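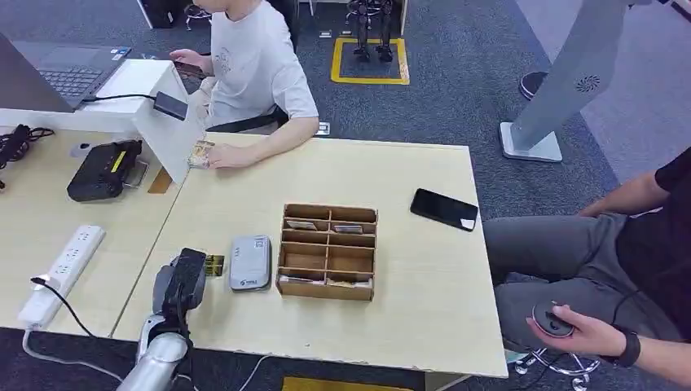 Sorting by partition has one rule people skip: fix the number of bins before you touch the first item. I have been redoing the card index for the Skinder seed collection, 1398 records, and every bad batch traces back to a bin added halfway through. A cardboard organizer with two columns of four compartments gives you eight categories and a hard stop. If the ninth category turns up, the scheme is wrong and you start over.

2/ The old index was alphabetical by common name. Common names repeat. "Soldier bean" appears under three different accessions, one of them a cowpea.

3/ New first pass is by plant family. Second pass is by year received. Within a year, the order is the accession number and nothing else.

4/ Batch size is 300. I tried the whole drawer in one go in February and lost track of which cards had been checked against the Totell ledger. Rechecking took longer than the sort.

5/ 219 records have no year. These do not get a guessed year. They go in their own section — family first, then accession number — until the envelopes can be read.

6/ Misfiles so far in the finished batches: 2. Both were Laizer squash cards with a 1 written like a 7. I now cross my sevens.

7/ Someone asked about going straight to a spreadsheet. The spreadsheet exists. It was typed from the old index and inherited its errors, so the cards get fixed first.

8/ Next batch is the legumes. Expect the soldier beans to take a while.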